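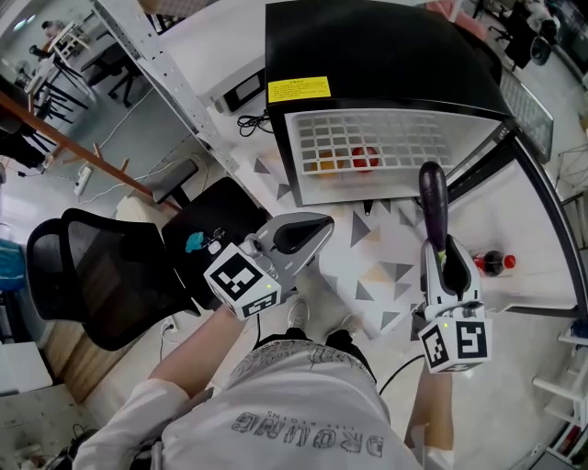

Handheld pair, right side drops tracking when jaws close on long items
Forum: Grippers and end tooling > Setup and upkeep

telma_s
We run one station with a pair of handheld grippers, the kind with the marker cube on the body. The job is produce in and out of a countertop unit. Left hand is fine. Right hand loses its pose for a moment when the jaws close on anything long, then comes back with a jump of some 8 mm. Eggplant is the worst, tomatoes and oranges almost never do it. Indicator stays green the whole time on both.

Done so far:
Swapped left and right cubes. Fault stayed on the right.
Cleaned the cube faces with a dry cloth.
Re-ran the calibration, 3 times, same result.
Jaw opening reads correctly at both ends of travel.

What would you check next?

wpiatek
Green only tells you it has power and a link. It says nothing about the pose.

If the fault stayed on the right after you swapped cubes, then it's the mount or the cable. Take the cube off and look at the seat it sits on. On ours the screws had backed out about half a turn and the block could rock. You couldn't see it but you could feel it with a fingernail on the joint.

josue.r
I'd look at the cable first. If it runs straight down from the grip along the operator's side, every time they raise the hand it pulls on the connector. Long items get held upright so the hand goes up higher. That would match what she describes.

wpiatek
A cable pull would drop the jaw reading too, and she says that's good.

josue.r
She says it's good at both ends of travel. That's a bench check. She didn't say it was good while the arm was moving.

telma_s
Correct, I checked it sitting still. I'll log it during a run.

Cable goes down the right side with no clip on it. The left one never gave trouble so I didn't think about it.

hladun_r
Before you take anything apart, check whether the item is covering the cube. With the eggplant held point up, turn your wrist the way you do when you go into the appliance and look at which faces are left. We had the same complaint with leeks. The hardware was fine. The operator was turning the cube away at the end of the close, and the tracker was down to one face at a steep angle. One face gives you a pose, but a bad one, and then it jumps when the second face comes back.

wpiatek
Then it would happen on the left too.

hladun_r
Only if the left hand picks up the long items. Does it?

telma_s
No. Right hand does nearly all the picking. Left mostly does the door.

hladun_r
So the swap test doesn't prove much. Run the eggplant left-handed for ten minutes and see.

rosi_sales
Agree with Roksolana on the test. I would still check the screws. We put ours on a schedule at Drovmont: cube screws and finger pads at the start of each shift, cable and strain relief once a week. It takes the operator a few minutes. The curved pads wear at the tip first, and once they do people squeeze harder and twist more to keep hold of something smooth. You get a tracking problem that began as a pad problem.

Also use thread locker, the weak kind. Don't use the strong kind, you will crack the block getting it off.

josue.r
I wouldn't put thread locker on anything going into plastic. Some of them attack it. Longer screw and a proper insert.

rosi_sales
Ours already have metal inserts. If yours don't, then yes, do that first.

telma_s
Back with results from this afternoon.

Left-handed with the eggplant: 13 picks, 3 drops. So it does happen on the left.
Logged jaw opening on the right during motion: clean, no gaps, including during the drops.
Screws on the right cube: one was loose. Tightened it. The jump got smaller, the drops are still there.
Pads: right one is shiny at the tip, left one still has its texture.

wpiatek
OK, so the screw was part of it. I was wrong about the rest.

josue.r
And I was wrong about the cable. Clip it anyway. Leave a loop at the wrist big enough that the hand can go all the way up without the loop closing.

hladun_r
For the drops, have the operator close with the cube facing up and turn after the item is lifted. If you can't change the motion, move the item bin so the reach comes from the other side. Recalibrate after you tighten that screw, the old calibration was taken with the block in a different spot.

telma_s
Recalibrated. New pads are on order, I'll change both sides together. Will try the bin move tomorrow morning and post the log.

rosi_sales
Keep the old pads. Handy to compare against when the next set starts to go.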